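把容差写进代码:一次关于主板装配控制软件的谈话

Trarkthorpe的控制软件组在一栋旧厂房的二楼。我们约在周五下午,受访的是该组负责运动控制与感知接口的工程师,按组里的惯例不署名。谈话的主题是他们维护的任务层软件Mersha,以及它在台式机拆装工作中的表现。

Mersha最初只是一组脚本,用来把相机标定、位姿估计和机械臂轨迹串在一起。“第一版没有状态机,全靠返回值往下传。哪一步超时,后面就全错。”这位工程师说。现在的版本把一次装配拆成若干技能,每个技能有入口条件、退出条件和一个失败出口。规划器不直接输出关节轨迹,它输出技能序列和每个技能的参数,轨迹由下层在执行时生成。

“有人问为什么不让规划器一次算到底。算得出来,但没有意义。机箱放到台面上,每次差几毫米,线缆的位置也每次都不一样。你在开头算好的路径,到第三步就过期了。”

碰撞模型的处理方式和这一点有关。机箱骨架、硬盘架和电源用的是测量得到的静态几何,线缆则用点云临时生成的体素块,并额外膨胀一圈。膨胀量是可调参数。调大了,规划器会报告无解;调小了,夹爪外壳会刮到线。组里目前按区域设定不同的膨胀量,插槽附近小,硬盘架一侧大。“这不优雅,但能解释。出了问题我知道去看哪张表。”

感知部分分成两级。固定相机给出机箱和主板的粗位姿,腕部相机在接近目标后接管,给出插槽的精位姿。两级之间的切换曾经是故障最多的地方。粗位姿来自整块板的轮廓和若干角点,精位姿只看插槽金属框的内沿,两者的坐标系靠手眼标定连接,标定误差会原样出现在切换的那一刻。

“早期我们在切换时直接跳到新的目标,机械臂会抖一下。后来改成在20个控制周期内做插值,同时检查两个估计的差。差值超过门限就不切换,退回去重新拍。”

门限应该取多少,组里争论过一段时间。取固定值最简单,但金属框反光强的时候,精位姿的噪声会变大,固定门限要么误报,要么漏报。现在的做法是让估计器同时输出协方差,门限按协方差缩放。工程师承认,协方差本身也未必可信:“它假设角点误差是独立的。反光造成的误差显然不独立,整条边会一起偏。我们加了一个经验系数,写在配置里,旁边有注释,说明这个数没有理论依据。”

处理器对位是整个流程里容差最紧的一段。
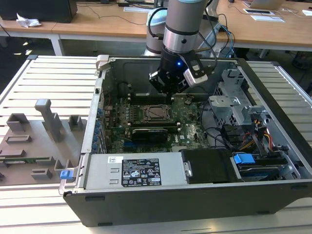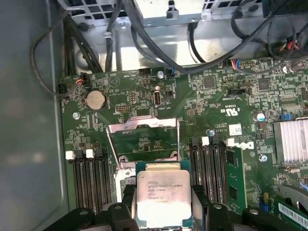
LGA一类的插座没有插入阻力可以利用,芯片靠自重和边缘限位落座,触点是弹性的细针,侧向一拖就可能弯。因此这一技能里没有“搜索”动作。“插内存可以搜索,可以贴着槽口左右蹭,靠力信号找到入口。处理器不行。要么对准了再放,要么不放。”

Mersha为此给技能加了一个属性,标明该技能是否允许接触状态下的横向运动。属性为否时,下层控制器会在检测到接触后锁定水平方向的指令,只保留竖直方向的退出。这个限制放在控制器里,任务层无法绕过。工程师认为,安全约束应当放在离执行器最近、代码最少的地方。“任务层每周都在改,改它的人不一定记得插座里有针。控制器那段代码,一年改不了几次。”

控制器本身跑的是导纳控制。力传感器以1,000赫兹采样,经过低通滤波后进入外环。滤波截止频率选的是70赫兹。再低,相位滞后会让接触瞬间的超调变大;再高,关节减速器的振动会混进来,接触检测容易误触发。他们试过用陷波滤波器专门去掉减速器的频率,但该频率随关节速度变化,陷波器必须跟着移动,增加的复杂度与收益不成比例,最后撤掉了。

关于重力补偿,他谈得比较细。夹爪上的相机线缆会随姿态改变受力,补偿模型把它当作常量,残差在手腕翻转较大时很明显。眼下的解决办法是在接近目标前停住,在当前姿态下把力传感器清零,随后只允许小范围的姿态变化。“清零的位置要选在确定没有接触的地方。听起来是废话,但我们确实有过在接触状态下清零的记录。软件以为力是零,其实已经压着了。现在清零动作有前置检查,离最近的碰撞体不够远就拒绝执行。”

轨迹的最后一段不使用采样规划。Mersha沿插座法线生成一条直线,速度按剩余距离递减,逆解在每个周期单独求。如果途中接近奇异位形,技能直接失败,由任务层换一个绕法线旋转的抓取姿态重来。处理器是方形,但有方向标记,绕法线旋转改变的是夹爪相对芯片的朝向,芯片相对插座的朝向必须保持。这两个角度在早期代码里共用一个变量名,造成过一次很难查的错误,单元测试全部通过,仿真也正常,只有在更换抓取姿态之后才暴露出来。之后组里规定,所有变换必须在变量名里同时写出源坐标系和目标坐标系,代码检查工具不接受缩写。

仿真环境叫Gruvham,也是组里自己写的。它不追求画面,接触模型也很粗,主要用途是回放。每次实机运行都会留下完整的日志,包括相机图像、关节状态、力数据和任务层的全部决策。改动代码之后,先把旧日志喂给新版本,比较决策在哪一步开始分叉。

“分叉不一定是错。但每一个分叉都要有人看过,写一句话说明理由。这一步很烦,也省了很多上机时间。”

回放的局限他也讲得明白。日志里的图像是旧轨迹下拍到的,一旦新版本决定去别的位置,后面的图像就对不上了,回放只能停在分叉点。要看分叉之后的结果,还是得上实机。组里曾考虑用重建的三维模型渲染出新视角的图像,试做之后发现金属框的反光无法还原,而这恰恰是最需要测试的部分,于是搁置。

另一处维护成本较高的是时间同步。相机、力传感器和机械臂控制柜各有时钟。最初用软件时间戳,图像到达主机的时刻被当成拍摄时刻,机械臂运动时位姿会有固定的滞后。现在相机改用硬件触发,触发信号同时记入控制柜的日志。力数据仍然通过总线读取,延迟按固定值扣除。“总线负载高的时候,这个固定值不成立。我们有监测,抖动超过一个周期就在日志里打标记,这样的数据不进回归测试。”

谈到接下来的工作,他列出的都不是新功能。配置文件需要版本校验,目前更换夹爪指尖后,如果忘了同步更新工具坐标系,软件不会察觉。标定流程需要一个独立于当天数据的验证步骤。技能的失败出口虽然都有,但错误码的粒度不一致,有的技能区分视觉失败和规划失败,有的只返回一个“失败”。Wernton那边的同事在用同一套任务层做笔记本拆解,提的需求里有一多半与错误码有关。

我问他是否考虑用学习得到的策略取代现有的技能。他说内存插装上已经有人在做对比,策略网络输出的是目标位姿的小幅修正量,仍然要经过同一个导纳控制器,前述的锁定规则照样生效。处理器那一段暂时不动。

“先把失败的原因分清楚。现在连人写的代码,失败了我们也不总能在当天说清是哪一层的问题。四月份要合并的分支,主要就是做这件事。”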